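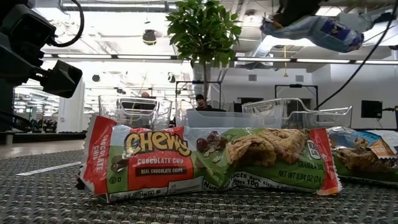

Chapter 10

Reading Numbers in the News

10.1 Introduction

A large share of news reports rest on a number: a percentage, an average, a ranking or a change over time. Readers tend to treat such numbers as the firmest part of a report, although they have passed through several hands before reaching the page. Someone decided what to measure, someone collected the data, someone summarised them, and a reporter or editor chose which part of the summary to print. An error can enter at any of these stages.

Chapter 9 dealt with named and unnamed sources. The present chapter applies the same method to figures. It assumes no knowledge of statistics beyond percentages and simple averages. Terms set in bold in the printed edition are defined in the glossary.

After working through the chapter, the student should be able to:

– identify the base from which a percentage has been calculated;
– distinguish a relative change from an absolute change;
– trace a published figure to the survey or record in which it first appeared;
– judge whether a headline claims more than the data allow.

10.2 An opening case

The Ornosville district library service published a short survey of its evening users. In October a local news site reported the results under the headline "Library complaints up by a tenth". The article stated that complaints had risen by 10 per cent and quoted no other figure from the survey.

The survey report gives a fuller account. Complaints at the Sindirstead branch had gone from 20 to 22 over the period studied. The increase is therefore 10 per cent in relative terms and 2 complaints in absolute terms. Both statements are correct. The headline, however, refers to the library service as a whole, while the figures come from a single branch. Records for the Ornusholm branch were incomplete and had been left out of the calculation – a point made in a note to the table but absent from the article.

Three separate matters arise. The first is the base: a percentage calculated from a small number shifts sharply when one or two cases are added. The second is scope, meaning the group or area to which a figure applies. The third is omission. A reader who saw only the article could not have known that a branch was missing, and would have needed the original report to find out.

10.3 The Munasinghe grid

The exercises in this chapter use the Munasinghe grid, a worksheet with one row for each figure in an article. The columns record the figure as printed, its base, its scope, its stated source and the figure as it appears in that source. Cells that cannot be filled are marked with a dash and should not be completed by guesswork. A row with several dashes does not show that the figure is false. It shows that the article alone is insufficient to check it.

Students should complete the grid before reading any commentary on the article concerned. Section 10.4 begins with the first column and the rules for copying figures, including rounded values and those given in words.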